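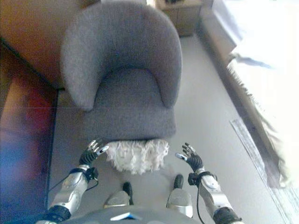
Last updated: 2018-02-02

Filed under: Robotics Club, Things I Said Yes To

I joined the club in December on the understanding that I'd be making posters. I now know the price of a replacement wrist cable and have opinions about rugs.

The project is called Clustasard. Ifor Owen picked the name and won't say what it means. The idea is that the robot tidies a bedroom the way a slightly put-upon hotel employee would, and the contest at Kisberg gives you 252 seconds to do it. Most teams, I'm told, go for bottles and books - things with edges. We went for soft stuff. Siobhán Scanlon argued that soft stuff scores double, which is true, and that it couldn't be that much harder, and I have this in writing.

White and fluffy is our specialty. A fluffy thing on a pale floor has no corners, no top and no front, and it changes shape whenever you touch it. Đức Tiêu wrote the part that decides where to grab, and for two weeks it was very sure of itself about the armchair. The armchair is gray, rounded and weighs more than I do. It doesn't need tidying.

So the current plan is dull and I like it. Get in front of the chair, stop, look down, bring both hands in, and take the fluffy thing from two sides. One hand alone and you end up with a fistful of fringe and the rest of it drooping. Two hands and there's at least a chance of the robot knowing which way up it is. Nhung Phan calls this "the picnic blanket method" and has been asked to stop, mostly by me, as I have to put it on the poster.

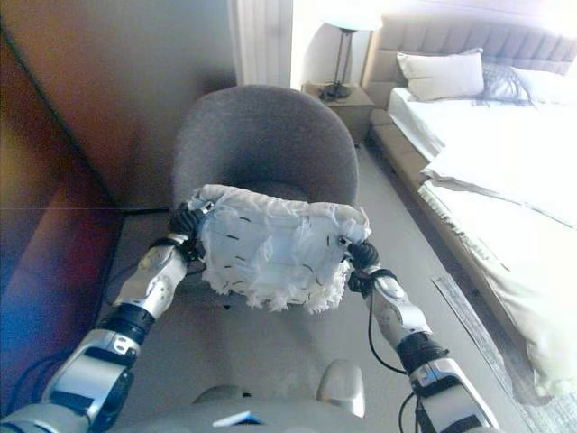
Both hands on it, chair left in peace.

I'd like to report the score from our last full run, but Tuấn Trình keeps the spreadsheet and he's rewriting the column headings again. What I can say is that row 865 contains the single word "better," and I have chosen to believe it.

Still to do before Kisberg: the turn toward the bed (wide, slow, a bit like parking a van), the pillows, and my poster, which has a title and a very nice border. Siobhán wants to add the duvet. I've asked for that in writing too.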